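Se busca gente que sepa esperar (y que lo haga por escrito)

Convocatoria abierta: intérpretes, acompañantes y una persona para la coordinación de turnos

Lellham es una asociación pequeña que acompaña a solicitantes de asilo durante el tramo más largo y menos fotogénico de su procedimiento: el que va desde que alguien presenta los papeles hasta que alguien los contesta. Tenemos una oficina con dos ventanas, una de las cuales se abre, y una impresora a la que tratamos de usted. Buscamos personas para la próxima temporada de acompañamiento, que empieza en febrero, y preferimos contar desde ahora en qué consiste el trabajo, para que quien se presente no nos lo reproche en marzo.

Qué hacemos

Vamos con la gente a las citas. Dicho así parece poca cosa, y mucha gente nos lo dice. Ir a una cita quiere decir encontrar el edificio correcto (hay dos con el mismo nombre), llegar antes de que se forme la cola, saber cuál de las colas es la nuestra, llevar el original y la copia del documento que nos dijeron que no hacía falta traer, esperar, traducir una frase de funcionario a una frase de persona, volver a esperar y salir con un resguardo que explica cuándo hay que regresar.

Además preparamos entrevistas. No escribimos el relato de nadie ni sugerimos cómo mejorarlo. Ayudamos a ordenar fechas, a encontrar la palabra que falta y a entender por qué le preguntan a uno tres veces lo mismo con distinto tono. Para las cuestiones jurídicas hay abogadas, que cobran por saber lo que nosotros no sabemos y que agradecen mucho que no improvisemos.

Y archivamos. El archivo se llama Davumis, es una base de datos que alguien montó con buena voluntad y que ha crecido como crecen las glicinias. Ahí vive cada cita, cada escrito y cada aplazamiento. Llevamos 400 expedientes abiertos y el cajón de los cerrados avanza con una calma admirable.

Puestos que ofrecemos

Intérpretes para citas y preparación de entrevistas

Trabajo por horas, remunerado, con contrato. Buscamos combinaciones de español con árabe, dari, tigriña, ucraniano, ruso, wolof, bambara y criollo haitiano. Si habla una lengua que no está en la lista, escríbanos igualmente: la lista la hicimos mirando el año pasado, y el año que viene no nos ha consultado.

Pedimos un dominio real de las dos lenguas. Real quiere decir que puede traducir «carece manifiestamente de fundamento» sin cerrar los ojos. No exigimos título de interpretación, aunque lo valoramos, y hacemos una prueba oral de media hora que los candidatos suelen describir como larga. Es imprescindible saber traducir lo que se ha dicho y no lo que convendría haber dicho. También es imprescindible poder decir «no he entendido, ¿puede repetir?» delante de una persona con sello.

No asignamos intérpretes a personas de su propia familia ni de su círculo cercano. Tampoco si hay motivos políticos o comunitarios para que una de las dos partes esté incómoda. Si se da cuenta de ello a mitad de una cita, nos llama y se para.

Acompañantes

Colaboración voluntaria, con gastos de transporte y comida cubiertos contra recibo. (El recibo. Por favor, el recibo.) Pedimos un mínimo de una mañana fija por semana. Sabemos que todo el mundo prefiere los viernes, y las oficinas también, por eso cierran antes.

No hace falta experiencia previa. Hace falta puntualidad, un teléfono con batería y la capacidad de pasar mucho rato sentado junto a alguien que quizá no tiene ganas de hablar. Hay acompañantes maravillosos que no dicen nada en toda la mañana. Hay otros que se presentan queriendo salvar a alguien antes del mediodía; a estos les ofrecemos primero una temporada en Davumis, introduciendo direcciones.

El acompañante no es abogado, ni psicólogo, ni prensa. No publica fotos de nadie, no cuenta historias ajenas en cenas propias y no presta dinero, aunque le parezca una tontería no prestarlo. Para las urgencias existe un pequeño fondo y una persona que lo gestiona con severidad.

Coordinación de turnos

Un puesto, a media jornada, contrato de un año renovable. La persona elegida cuadrará citas, intérpretes y acompañantes en un calendario que cambia cada vez que alguien lo mira. Trabajará con Boychuk, que es el programa de turnos que usamos, y con una pizarra, que es lo que usamos cuando Boychuk decide actualizarse un lunes a las ocho.

Pedimos experiencia en coordinación de personas (hostelería, hospitales, teatro, campamentos: todo sirve, y la hostelería sirve mucho), español y francés fluidos y cierto temple telefónico. El francés es por nuestros compañeros de Vuvcombe, la red de acogida con la que compartimos formación, que contestan los correos con rapidez siempre que estén en francés.

Se valorará conocer el procedimiento de protección internacional. Si no lo conoce, se lo enseñamos. Si cree conocerlo porque lo estudió hace tiempo, se lo enseñamos también.

Formación

Todas las personas seleccionadas pasan por la formación inicial: 9 sesiones por la tarde, presenciales. Incluye las fases del procedimiento, confidencialidad, interpretación en situaciones delicadas, cómo leer una resolución empezando por el final y una tarde completa dedicada a los límites del propio papel, que es la peor valorada en las encuestas y la que más gente nos agradece pasados unos meses.

La asistencia es obligatoria. Se puede faltar a una sesión por causa justificada, y la recuperación consiste en tomar un café con Régis Lefèvre, responsable de formación, que habla despacio y no se salta diapositivas.

A quienes vayan a interpretar se les paga la formación. Los acompañantes reciben un certificado con el sello de la asociación, bastante bonito, cuyo valor en el mercado laboral no nos atrevemos a calcular.

Qué ofrecemos además

Un equipo que contesta al teléfono. Supervisión mensual en grupo con una psicóloga externa, voluntaria en teoría y muy recomendada en la práctica. Seguro de accidentes y de responsabilidad civil. Acceso a la biblioteca de la oficina, formada por legislación derogada y varias novelas policiacas excelentes.

No ofrecemos finales felices con regularidad. Hay semanas de resolución favorable en que en la oficina se compra tarta, y hay otras. Quien entra debe saber que puede acompañar a una persona durante muchos meses y no enterarse nunca de cómo terminó su caso, sea porque la trasladaron, sea porque cambió de número, sea porque sencillamente quiso dejar atrás todo lo que le recordara a una sala de espera, incluidos nosotros. Es un derecho perfectamente razonable y conviene no tomárselo a pecho.

Sobre los antecedentes y los papeles propios

Antes de empezar pedimos un certificado de delitos de naturaleza sexual, copia del documento de identidad y la firma del compromiso de confidencialidad. Sí, también nosotros pedimos papeles. Somos conscientes.

Animamos expresamente a presentarse a quienes hayan pasado por un procedimiento de asilo. Para los puestos remunerados hace falta autorización de trabajo en vigor; para las colaboraciones voluntarias, consúltenos y lo vemos caso por caso.

Cómo presentarse

Envíe un currículum de una página y una carta breve. Breve significa que cabe en la pantalla sin mover el dedo. En la carta díganos a qué puesto se presenta, qué mañanas tiene libres de verdad y cuál ha sido la espera más larga de su vida y qué hizo mientras tanto. La última pregunta va en serio y es la que leemos primero.

No necesitamos saber que es usted una persona empática, dinámica y resolutiva. En la última convocatoria lo eran todas.

Las entrevistas se hacen en la oficina, en grupos pequeños para acompañantes e individuales para los demás puestos. Respondemos a todo el mundo, también a quien no seleccionamos, y lo hacemos con una carta que explica el motivo. Nos parece lo mínimo, vista la experiencia de la gente a la que acompañamos con las cartas que no lo explican.

Si no puede comprometerse con un turno pero quiere echar una mano, hay una lista de apoyo puntual para mudanzas, fotocopias y visitas al registro. Se apunta uno en la misma dirección de correo indicando «apoyo» en el asunto. A cambio recibirá mensajes nuestros con muy poca antelación y muchas disculpas. 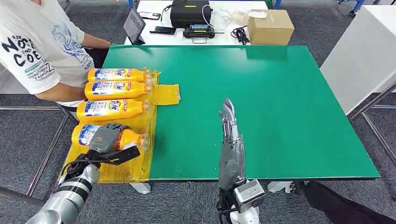
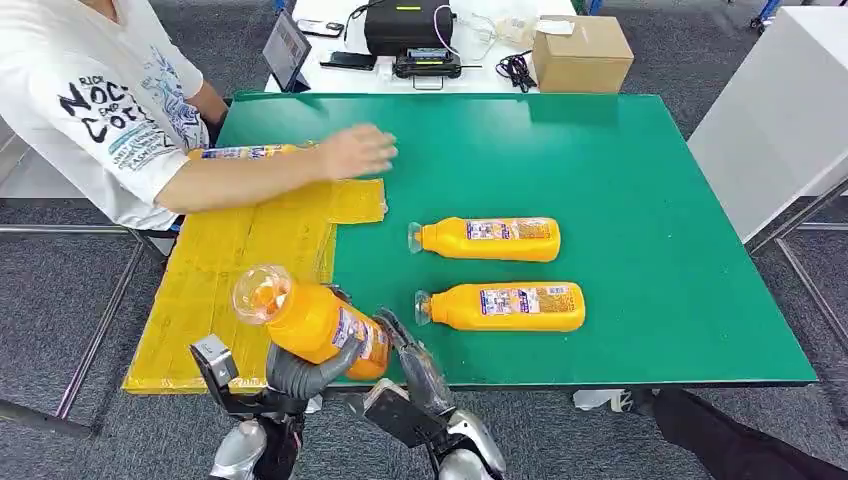
Régis Lefèvre
Responsable de formación, Lellham
5 de octubre de 2026

Preguntas que ya nos han hecho

¿Puedo elegir a quién acompaño? No. Puede decirnos con quién no sería conveniente que fuese, y lo respetamos.

¿Se puede hacer a distancia? La interpretación de algunas preparaciones, sí, por teléfono. El acompañamiento, no: lo hemos pensado y la cola sigue siendo presencial.

¿Cuánto se cobra? La tarifa por hora de interpretación y el salario de coordinación se envían con el acuse de recibo de su candidatura, antes de la entrevista. El tiempo de espera se paga igual que el de interpretar. Si no fuera así, ningún intérprete llegaría a fin de mes y algunos funcionarios lo considerarían un incentivo.

¿Hay límite de edad? Hay que ser mayor de edad. Por arriba no hay tope, y las mañanas de los jubilados son nuestro recurso estratégico.

¿Y si un día no puedo ir? Avise en cuanto lo sepa. Lo único que no tiene arreglo es enterarnos cuando la persona ya está sola en la puerta.

¿Tengo que compartir una ideología, una fe o un partido? No. En la cocina se discute de todo eso con bastante energía, pero en las citas hablamos de números de expediente.

¿Aceptan donativos? Sí, y también folios. Gastamos 2000 en una semana mala.

Las candidaturas se pueden entregar también en mano, cualquier mañana laborable. El timbre de abajo no suena dentro, así que conviene dar además un par de golpes en la puerta.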